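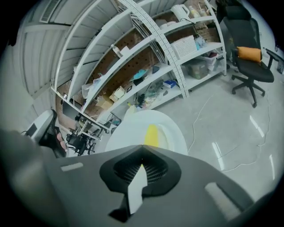 Search this site Enter keywords Go
Newsletter > Building Notes > Storage and Loading

2023-05-13

Shelf load ratings at the Nurkeck depot

The load tables for the Nurkeck depot have been reissued. The previous set gave one rating per bay and assumed an even load, and it was silent on what happens when a single heavy carton sits at midspan. The new tables give two values for each shelf: one for a uniform load and one for a point load at the center. Where only one value can be posted, post the lower.

Ratings apply to shelves hung at the standard pitch. Moving a shelf up leaves a longer unbraced length of upright below it, and the bay rating drops accordingly. Table 3 lists the reductions. Bays with a missing cross brace have no rating and should be unloaded until the brace is replaced.

Clips from the Zomley range are not interchangeable with Gikska clips, although both will seat in the same slot. The Zomley tab is shorter and can lift out under a side load. Mixed bays should be converted to one type by the end of August.

Printed copies can be ordered from the stores desk under form 586.

3 comments 10 shares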